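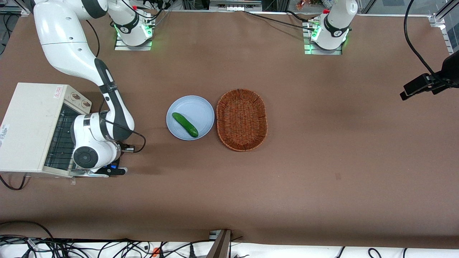 Wanted: home cooks to test recipes for a small-kitchen cookbook

By Padmavathi Chacko
17 September 2025

Hi! I'm putting together a cookbook and I need people to cook from it before it goes to the printer. If you have a tiny kitchen, a toaster oven and opinions, please keep reading, because I'm hoping to find 14 of you.

A little background first. I've been writing the Ulell newsletter for a few years now, mostly weeknight food for people who rent and can't do anything about the stove they were given. It started as an email to my cousins and it now goes to 1,602 people, which still makes me a bit nervous every time I hit send. Last spring Estrella, a small press over in Talumport, asked if I'd turn it into a book, and I said yes before they'd finished the sentence. My editor there is Amado Padilla. He is very patient and he does not like cilantro, so bear that in mind if you end up on a call with him.

The book is toaster oven meals, cold sides and things that can be eaten off one plate. Lots of cucumber salads (I make five different ones and I refused to cut any of them). Sheet-pan dinners shrunk down to fit a quarter sheet. Baked eggs, baked feta, little roasted carrots, a banana cake that took me most of a winter to get right and that my sister still says is too dark on top. She may be right, and that's sort of the whole point of this call. I've cooked everything in my own oven so many times that I know its moods, and I have no idea what yours is going to do.

What you'd be doing

You'd get a packet of six recipes by email, picked to match what you like and what you can eat. You cook each one once, exactly as written, even if you think I'm wrong. Then you fill out a short form for each. Please tell me where you got confused, how long it really took with you chopping at your normal speed, and whether you'd make it again on a night when you were tired. "Fine but boring" is a very useful comment and I promise I can take it.

I also need notes on your oven: the make, the size, and whether it runs hot. If you own an oven thermometer, wonderful! If you don't, I'll mail you one and you can keep it.

You have until the first week of December to get all six forms back to me. Most of the recipes take under an hour, and two of them need an overnight rest in the fridge, so don't save everything for the last weekend like I would.
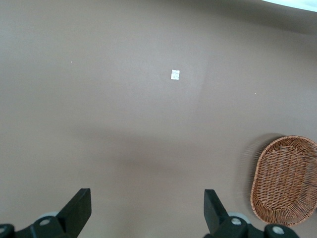 Who I'm looking for

You don't need any training. I'd love a few people who barely cook, and I mean that, since confident cooks fix my mistakes without noticing and then I never hear about them. I'd also like to have:

- someone who cooks for kids on a regular basis
- a couple of people living in dorms or studio apartments
- at least one vegan, and one person who eats gluten free
- somebody at high altitude (my banana cake and I would be so grateful)
- anyone over seventy who'll be blunt about my type size and my jar lids

You do need to be 18 or older, live in the US, and have a toaster oven or countertop oven that works. Air fryer models are OK if they have a plain bake setting. Please don't sign up if you have a serious nut or sesame allergy. I use both all the time, the packets aren't set up for allergies, and I'd worry about you the whole way through.

What you get

I pay back your groceries, up to $241 for the full set. That should cover all six with room to spare unless your store is terribly expensive, and in that case write to me before you shop and we'll sort it out. Keep your receipts, phone pictures are fine. You'll also get a signed copy of the book and your name in the back, spelled however you like it. I wish I could pay an hourly rate too. The budget from the press is what it is, and I'd sooner tell you up front than have you find out on page three of a form.

If you have to drop out halfway, that's OK. Send what you've finished and I'll still pay back those groceries. You'll still be in the book.

One small request: please don't post the recipes online or pass the packet around. Pictures of your dinner are welcome anywhere you want to put them.

How to sign up

Reply to any Ulell newsletter with "tester" in the subject line. If you're not a subscriber, you can leave a note for me at the front counter at Erside, the kitchen supply shop in Talumport, and they'll pass it along. (They know me there. I've bought a lot of quarter sheet pans.)

In your note, tell me:

1. Your first name and what state you're in
2. What oven you have, or your best guess
3. Anything you don't eat
4. The last thing you cooked that you were proud of
5. The last thing you cooked that went badly

I read every one myself, so give me a week or two to answer. If I get more people than I can take, I'll keep a waiting list, and I do expect to use it. Last time I did a smaller round for the newsletter, several testers moved or got new jobs or lost their ovens to a roommate.

Questions can go to the same place. If yours is about contracts or anything that sounds legal, I'll hand it straight to Amado.

Padmavathi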